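About us

Hi, I'm Nisreen Khoury, and Wallbridge is what happened when I let a robot arm into my house and then couldn't stop talking about it. We're a very small shop (two of us most days, and a bench that used to be my dining table) and we write and sell build plans for home robots you can put together with hand tools and a free weekend or three.

I started out fixing copiers for Omano, which taught me plenty about rollers and nothing at all about motion planning. The first arm I built shook so hard it walked itself off a shelf. The second one was better! By the sixth I had something that could reach for a thing on a table and mostly get there, and that one became the Pleller, our first real kit plan.

Ketill Eyvindsson joined after he emailed me 13 corrections to the Pleller wiring chart. All of them were right. He does the electronics now and I do the mechanical side, the writing, and the arguing with suppliers.

Our big project at the moment is the Arruda, an arm with a gripper meant for regular rooms -- bedrooms, hallways, the spot beside the couch. Workshops are easy. Everything's bolted down and you know where it is. A nightstand is a whole other animal, especially one with a phone on it, and I've spent most of June thinking about coiled cords. They're springy, they bunch up, and a gripper that's perfectly happy with a coffee mug will go after a handset and bring half the cord along for the ride. We're on version 7 of the fingertips and I like these a lot. The pads are white so I can see them against everything else we've painted black (my one styling decision, and I'm sticking to it).

Plans come as a download with a parts list, and you get free updates for as long as we keep making them. If you get stuck, write to us. Evenings after 6 are best, when we're both at the bench and probably stuck on something too.

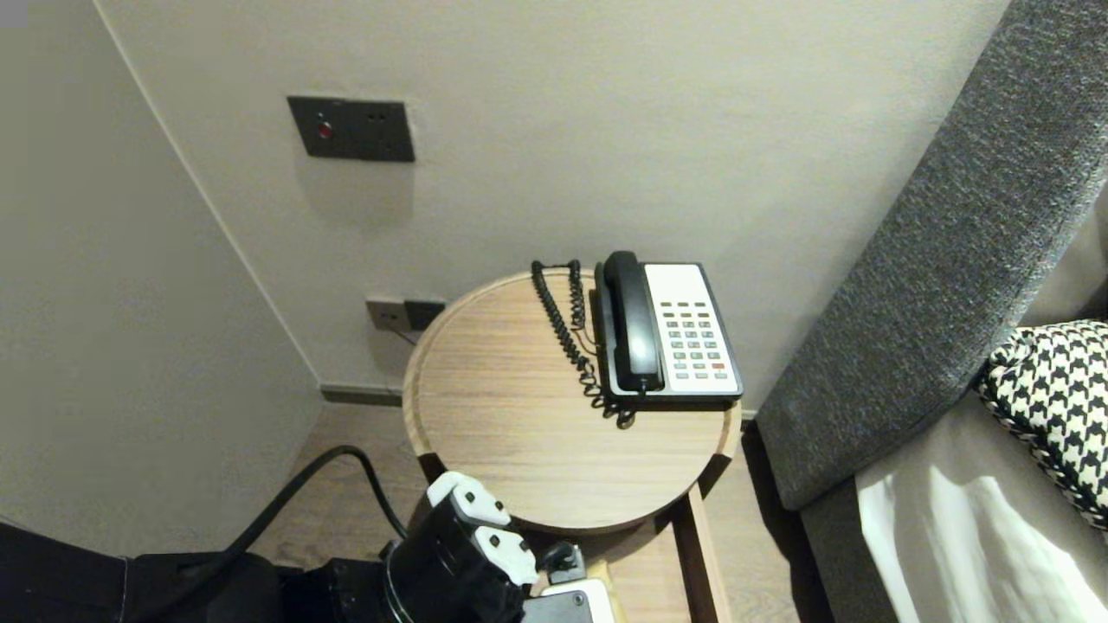 Built the Pleller over the winter and I'm waiting on the Arruda plans now. Please keep the cable routing on the outside of the arm, it made swapping a bad motor so much easier. -- Tomasz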